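The kettle at Lirton lives on top of the filing cabinet, and Jelle Kuipers has to move a stack of folders every time he wants to fill it. He has been running the small-items side of the business for long enough that he does this without looking, still talking to me over his shoulder.

"People come in expecting a big hall with fences round everything," he says. "And then they see desks and carpet and they're a bit let down, I think."

I wasn't let down at all! I'd come to find out what happens to an ordinary returns and repacking operation when a robot starts doing part of the handling, and desks and carpet were sort of the point. Lirton takes in small electronics and spare parts for a handful of customers (the biggest is a wholesaler called Prins), checks them over, sorts them and sends them out again. There are 604 different items on the Prins list alone. Every one of them used to pass through somebody's hands at least three times.

The robot is called Orka. The name came with it, and Kuipers was firm on this, because I'd assumed the staff had voted.

"No, no. There was talk of a vote, and I could see where that was heading."

Orka came in February and spent its first weeks being, in his words, "mostly in the way." It picked up boxed goods fairly well from the start. Anything in a plastic bag was trouble, and anything with a loose cord was worse. The people on the desks ended up watching it for whole mornings and writing down what it got stuck on, and that list grew to 300 entries before anyone thought of sorting it. Kuipers has it printed out in a binder, and he's fonder of that binder than he'd like to admit, I suspect.
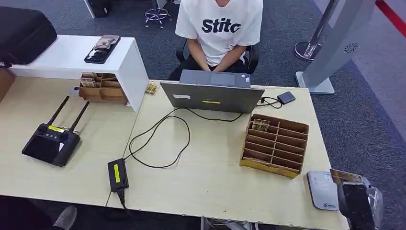
I asked him what the mornings look like now compared with a year ago, and he had to think about it for a while.

"Quieter hands, louder mouths," he said at last, and then looked a little embarrassed. What he meant is that people talk more. When you're packing small parts by hand all day you keep your head down and count. Now a good part of the job is deciding things: is this one fit to go back out, does it belong with that order, should the robot even be trying this. Those are questions you ask the person beside you, and so they do, all day long.

Not everyone enjoys that. One of the longest-serving packers told Kuipers in the spring that she'd liked the old work precisely because she could think about other things while she did it, and he didn't have much of an answer for her. She moved over to goods-in, where it's still cartons and a knife and the radio. He told me this without any prompting, which I appreciated.

"I'd promised nobody would lose their place, and nobody has. But I hadn't promised the work would stay the same, and for her that was the thing that mattered. I should've asked earlier."

What about wrists, I wanted to know, because I packed books for two summers as a student and I can still feel it when the weather turns. He laughed and held up his own. Complaints about sore hands have dropped off a lot, he says, though now he gets complaints about eyes and necks, from all the screen work. He's ordered better monitor stands. They haven't come.

The software behind the sorting is from a firm called Hudik, and it logs every pick the robot attempts. On the best day so far Orka managed 1024 of them, and somebody wrote the figure on the whiteboard and nobody's been allowed to wipe it off. The worst day isn't on the whiteboard. ("It's in the binder," says Kuipers.)

After the coffee we went through to see it, and I stood there far longer than I'd planned to. I kept watching the fingers. 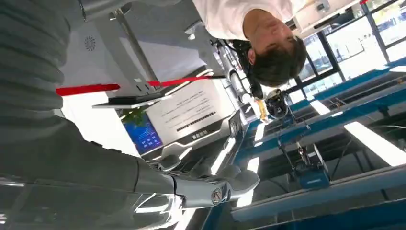 The robot's gray hand and forearm, with the blue workbenches alongside.

There's a second thing that has changed, and it took me most of the visit to catch on to it. New people used to learn by sitting next to a packer for a week or two and copying. With fewer people packing by hand, there's less to copy. Kuipers has started rotating everyone back to manual work one morning a month, himself included, so that somebody always knows what a good pack feels like.

"I was terrible," he says of his first turn. "I did one whole tray wrong, and they let me finish it before they said anything."

The order number on that tray was 2203. He remembers it because it's been his nickname since.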